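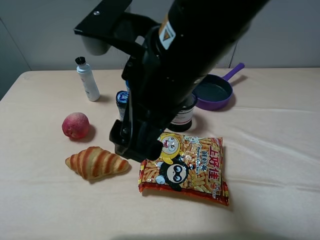
Marthinus Hendricks asked on the issues page whether a hashtag has ever moved a single vote in Dunleavy, and why we would put out a file that lets people pretend it has. I have left his question open. The file may be of some use to people who share his doubts, and it should be made awkward for people who don't.

Plodow: posts and headlines from the Dunleavy by-election

What is in it

2,236 public posts that used one of four campaign tags in the last weeks before the by-election, and 323 headlines from local news pages over the same stretch. Posts are in posts.csv, headlines in headlines.csv. A third file, tags.txt, lists the tags with every spelling we met, including the one with the candidate's surname wrong, which did better than the correct one.

We give no score for "mood" or "momentum". An early draft had a mood column, made with Tilex, and it marked "oh well done, another car park" as warm support for the council. I took the column out. If you want to put it back, the text is all there and you can make your own mistakes with it.

Why it was made

Two news pages ran stories saying the town was "swept up" in an online push for the independent candidate. One of them gave no numbers. The other gave a number without saying where it came from, and when Trinity Pettigrew wrote to ask, she was told it was "from the platform". We wanted to see what a reader could find by looking for themselves with the ordinary search box.

How the posts were gathered

By search, by tag, twice a day, at 8 in the morning and 8 in the evening. Anything posted and deleted between two searches is missing. Private accounts are missing. Posts that talked about the election without a tag are missing too, and I suspect those were most of the real conversation. The search box on the site also seems to show different people different results. Trinity and I ran the same search from two machines one evening and our lists did not match. We kept both lists and merged them. I don't know what a third machine would have shown.

Who is posting

Over 400 accounts appear in the file. That is the number of accounts and should not be read as the number of people. 111 of the posts are word for word the same as another post in the file, apart from the links. They may be bots, or they may be supporters pasting a line they were sent by the campaign, as supporters have always done with leaflets. The file can't tell you which, and I would be wary of any tool that says it can.

We made no attempt to work out who lives in the ward. Some accounts give a place, and the places given include the moon. Please don't use this file to say anything about what Dunleavy thinks.

Columns in posts.csv

id: our own number, nothing to do with the site's
seen: morning or evening, the search that first found it
tag: as typed
text: as typed, with account names swapped for a code
link: yes or no
copy: yes if the words match another post exactly
list: T, M or both, from the two-machine evening; blank for the rest

Columns in headlines.csv

id, page, headline, changed. The last is yes when the headline was altered after we first saw it. We kept only the first wording. This was a poor decision and I would do it differently now.

Known faults

Apostrophes in posts.csv are broken in places. Opening the file in a spreadsheet and saving it again makes this worse.

The evening search failed once and was run late. Those posts are not marked.

One of the four tags was already in use by a dog show in Fasau. We took out the posts that were plainly about dogs. A few are hard to call, among them several that could be about either the dogs or the candidates.

Account codes are the same across the whole file, so a patient reader could probably work out who some of the louder accounts are. Please don't. If you find your own post and want it gone, open an issue or write to Trinity and it will come out at the next update.

What people have done with it so far

Two student projects and one blog post, as far as we know. The blog post made a chart with a line going up and called it a surge. The line goes up in the week before polling, as it would for any election held anywhere, and the chart had no other election on it to compare. I said so in the comments and the chart is still there.

Using it

The codes, tag list and notes are free to use with credit to Plodow. The words of the posts belong to the people who wrote them, so quote sparingly. If you publish a figure from the file, say which file it came from and whether you counted the copies, and link to this page so that readers can see the faults for themselves.

Next update: December, if the apostrophes can be fixed by then.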